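Subject: Re: [holtport-kitchen] Drawer bins for the shared flatware
Date: 15 Dec 2019

On the Holtport kitchen list, a member wrote:

> The flatware drawer by the sink is a mess again. Chopsticks end up
> under the forks and the soup spoons slide to the back. Could we get
> some kind of divider before the Harow supper? I measured the drawer
> and a one-piece tray won't fit. Also, is there any money left from
> October?

Yes, there is. We had $40 set aside for the drawer and I went with separate bins. They're smoky gray plastic you can see through, with a handle cutout in the end so you can lift one out and carry it to the table.

I put three of them on the white table to try out a layout with a few pieces of flatware.
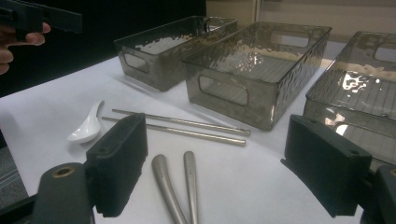
*Bins in a row, with a soup spoon, chopsticks and two metal handles in front.*

My plan is chopsticks in the biggest bin. The white soup spoons get their own, and I'd like them kept away from the metal -- we've chipped 2 already this year. Forks and knives share whatever is left. If you think forks and knives should be split up, say so now and I'll look at a fourth bin, though it would have to live on the shelf.

The plastic has a dimpled texture on the walls, so wash it with the soft brush. Please don't put the bins through the dishwasher at Rurau. It runs hot and I don't trust it with plastic.

We have place settings for 48 on the books. I haven't checked that against the drawer and won't until everything is sorted. The metal chopsticks are the ones I'd expect to be short, as a bundle went to the Petchrat lunch and I don't remember it coming back. If it's in your car or your kitchen, drop it in the box by the back door.

I'll line the drawer on Monday -- leave it empty until then.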